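Kids sandals, keep or donate?
stirside_mom
10/20/22
Sorting the shoe bin before November, so much in there.

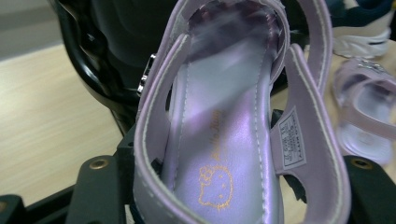

Little one wont give up the Hello Kitty ones. Gold print on the insole is fading a bit. Toss?

okragh
Keep. Sandals store flat, no room needed.

tautahi80
Disagree, her feet will be a size up by summer. Donate now

stirside_mom
ugh. there's 40 pairs in this bin

okragh
ok then donate. wipe teh straps first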